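Ticket 756 - Wedden student robotics club, soup counter project
Status: open
Category: gripper / perception
Opened: Sunday, 4 pm

Hi again, club account here! Good news first: the new policy runs end to end on the Brokgate machine, which it never did last term. Now the problem. When the task is "pick up a soup spoon from the tray", the arm reaches over nicely, closes, and comes back with nothing in 28 out of 70 tries. Bowls are fine. We love bowls.

Layout is the standard one from the project sheet, lids on both wells.

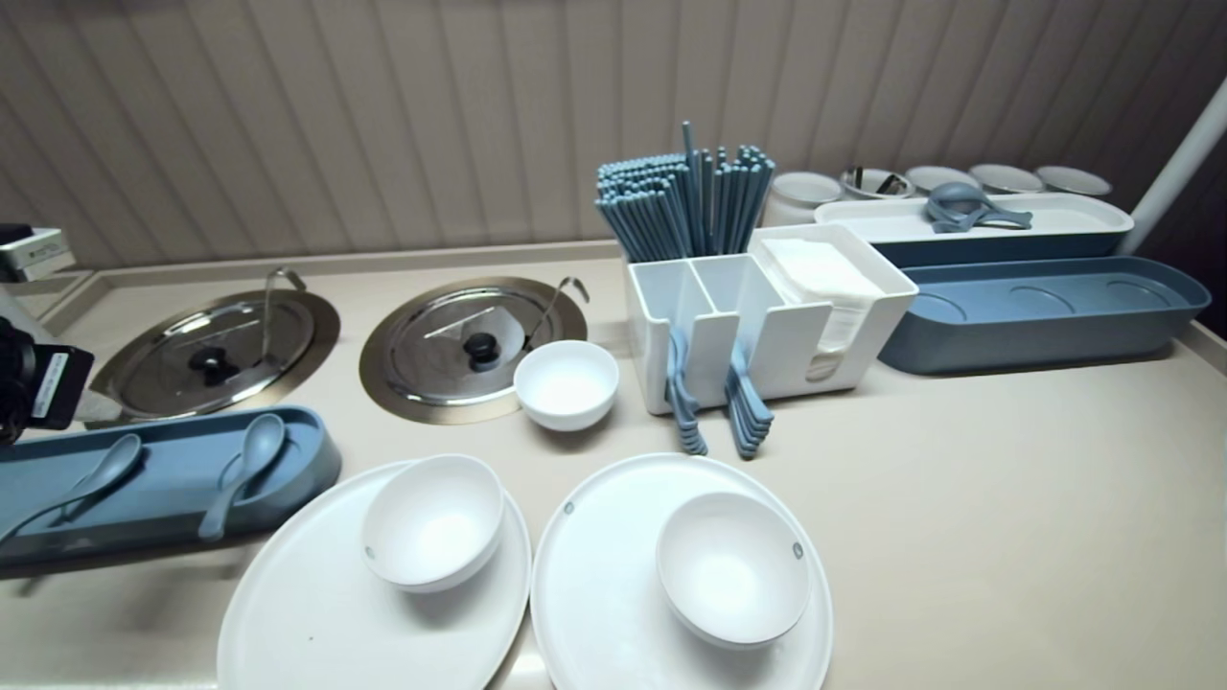
Counter set for the spoon task, head camera.

What we've tried so far:

- Recalibrated the wrist camera twice. No change.
- Retrained on all 3,047 demos with the Enriquez loader. Slightly smoother approach, same misses.
- Swapped the spoons end for end in the tray. A bit worse, weirdly.
- Lowered the closing height by hand in Sisow. Better! But then it presses on the tray and the force limit stops the run.

Our best guess is that the spoons and the tray are too close in colour and the depth comes out flat, so the arm thinks it's lower than it is. Second guess is the finger covering. It's wrapped in strips, and every seam is a place where a thin handle could slip.
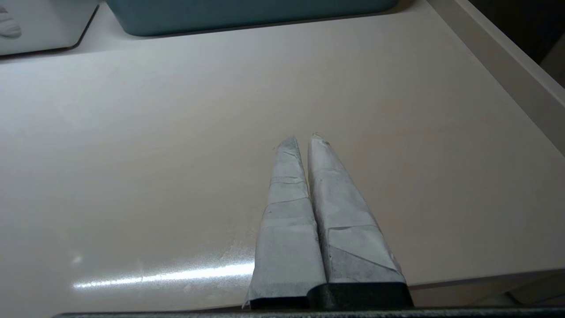 We'd like to rewrap both fingers in one go and run the whole set again, but if there's a proper spec for the covering (thickness, how far down it should go) please send it before we start cutting. Also, can the force limit be raised for one task only, or is it global?

Logs are in the shared folder under spoon_miss. Run 28 is the one to watch - it gets so close!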